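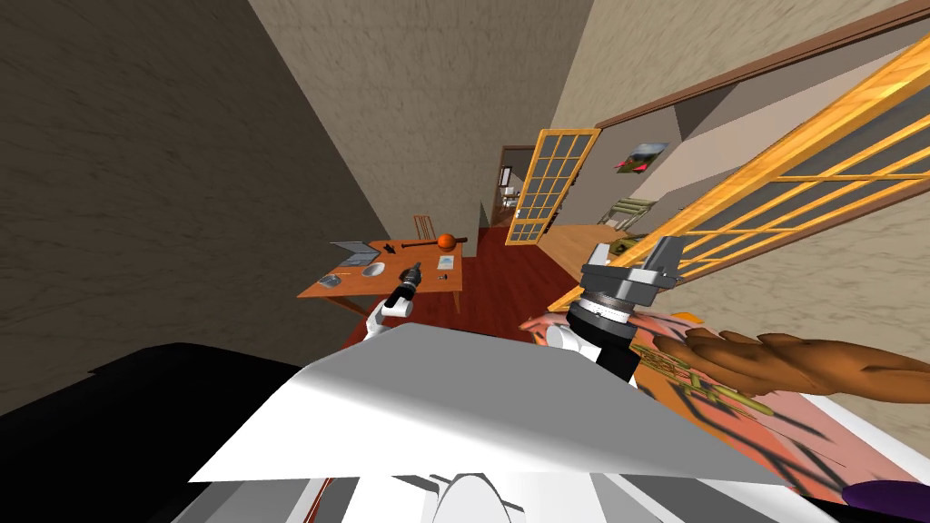 One reader wrote in to ask whether a wooden table can be re-oiled without sanding it right back to bare timber, and added that every guide she had found started with a belt sander. Yes, it can, as long as the existing finish is oil or hardwax oil. If it is varnish, lacquer or polyurethane, new oil won't soak in and you'll need to strip it first.

Working out what finish you have

Put a few drops of water on a spot that gets a lot of use and leave them for ten minutes. On a tired oil finish the water will darken the wood. Next, rub a little metho on the underside with a cotton bud. Shellac goes sticky and comes off on the bud. Varnish and poly mostly ignore it, and so does a well-cured hardwax oil, so also look at the surface side-on. A finish that sits on top like a skin, with chips or flakes at the corners, is not oil.

What you need

Sandpaper in 180 and 240 grit
A cork sanding block
Sugar soap and two buckets
Hardwax oil in satin or matt (I used Brilto Satin, 375 mL, with plenty left over)
White non-scratch pads
Lint-free cotton rags
Nitrile gloves
A metal tin with a lid, for the used rags

Cleaning

Mix the sugar soap to the weak end of what the packet says. Wipe with the grain using a wrung-out cloth, then go over it again with clean water. Old polish is the main cause of patchy results. If someone has been using a silicone spray on the table, wipe it down with mineral turps as well and change the rag often. Let the top dry overnight with the windows open.

Sanding

Use the 180 by hand with the block, along the grain, with even pressure. You only want to dull the surface and knock back any raised fibres. Water rings usually need a bit more. Feather out well past the ring so you don't leave a dip. Then do the whole top again with the 240.

Don't go finer than that. I tried Skirnano sheets in 2,000 grit on a coffee table once and closed the surface up so much that the oil sat there and stayed tacky for a week.

Vacuum, then wipe with a rag barely dampened with turps. Any scratches running across the grain will show up while it's damp, so fix them now.

Oiling

Stir the tin, don't shake it. Put out a tablespoon or so at a time and work it in with a white pad, first in circles and then along the grain. The coat should be thin enough that it looks a bit mean. Wait ten to fifteen minutes and wipe off everything that hasn't soaked in. Check the edges from underneath for drips.

Leave it 11 hours before the second coat. The tin said eight, but I did mine in July in an unheated garage. Apply 2 coats in total. End grain may want a third.

Do the underside too if the top is solid timber, even if it's only a single rough coat.

The rags

Oily rags can heat up and catch fire on their own when they're bunched up. Soak them in water, seal them in the metal tin and check with your council about where to drop them off. Don't leave them in the bin or on the bench while you have lunch.

Curing

Light use is fine after two days. Keep hot mugs, wet glasses and tablecloths off it for two weeks. The Ticona maintenance oil sold for decks is a different product and shouldn't go on a table you eat from.

After that, wipe up spills when they happen and put on one thin coat a year, or whenever water stops beading near the chairs.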